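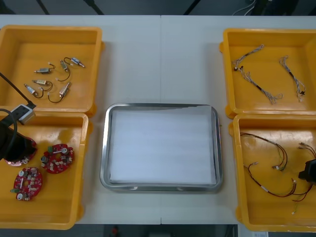
Photo: original poster, Umel open day, Findthorpe

Saw a two-arm kitting demo at an open day, want to do a small one ourselves. How should we lay out the parts?

Asked 29 Jan 2020 in Workshops & Open Days
Viewed 143 times

Hi all! First time posting, long time lurker. I went to the open day at Umel in Findthorpe earlier in January and spent way too long standing at one table (my daughter had to drag me off to the hot chocolate). They had two arms, one on each side, with yellow bins of parts and a steel tray in the middle. The idea was that the arms take parts out of the bins and put together a kit in the tray, and then someone wipes the slate and it goes again.

Our makerspace does an open afternoon in spring and we have one small arm, a Rashti, with a plain two-finger gripper. I'd love to do a mini version of what I saw. The parts would be similar stuff, little solenoids with wires on, a few round boards, and some wire harnesses if we're brave. The people at the table were lovely but there was a line behind me and I only got to ask one thing, which I wasted on where they bought the bins. (They didn't know.)

So what I'm wondering:

Do the parts have to be spread out in the bin like they had them, or can I just tip a pile in? I'd much prefer a pile, it looks more like real work.

Also does it matter which way the solenoids face? Theirs pointed every which way and I couldn't tell if somebody had set them like that on purpose.

And the wires! Every time I try this at home the arm picks up one part and its neighbor comes along for the ride. We've got $68 left in the budget so please don't tell me to buy a fancier gripper, lol.

I did get a closer view from the gripper end, in case it helps anyone see what the arm has to deal with.

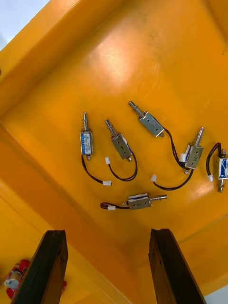
The solenoid bin from the gripper's side. Some of them have numbers written on.

Thanks in advance!!

3 answers

Accepted answer (11 votes)

Fun project. I ran a table like this at a school fair with the same arm, so I've made most of the mistakes for you.

Spread them out. A pile of loose parts with leads on them turns into one big knot, and your Rashti will lift the whole knot and wave it at the visitors. In your first photo the solenoids have gaps between them, and that's what you want. Wide shallow bins beat deep ones for this too, your fingers (the robot's, I mean) need room to come down next to the part without bumping a wall.

Facing: mixed is fine if your software works out the angle for each pick. If yours plays back fixed positions, then you have to put every part back the same way each round. I drew outlines on a sheet of paper and laid it in the bottom of the bin. Took me an evening and I stopped swearing at it after that.

For the wires, grab the metal body and stay away from the plunger, it slides and the spring gives. Tuck each lead in close to its own part when you reset. Then have the arm lift straight up, slowly, pretty high, before it goes sideways. If two are hooked together the other one often drops off on the way up. Often, not always. Keep a person there.

I'd leave the harnesses for another year. In your picture they've got whole bundles of loose ends and a single small arm is going to have a rough time with that.

Comment from the original poster: This is gold, thank you! Doing the paper outlines tonight. Going to do solenoids and boards only.

Answer (4 votes)

Agree with the above. Only thing I'd add is watch the glare. Your close-up has a shiny spot on the plastic, and if you're using a camera to find parts, that sort of thing can throw it off. We moved a lamp and our misses went way down. A matte mat in the bottom helps as well, and you can get one for cheap. Put one in the tray too so the boards don't land on bare metal.

If you want to number your parts like they did, a paint pen works fine on metal. Handy when you're packing up and want to know which one went missing.

Answer (0 votes)

just use a Jasine vacuum cup, we've done 2000 picks with ours no problem

Comment on this answer: On what though? Ours won't seal on anything with a coil and a spring on it. Might do the boards if there's a flat patch, but they look pretty crowded with components.

Comment on this answer: flat boxes mostly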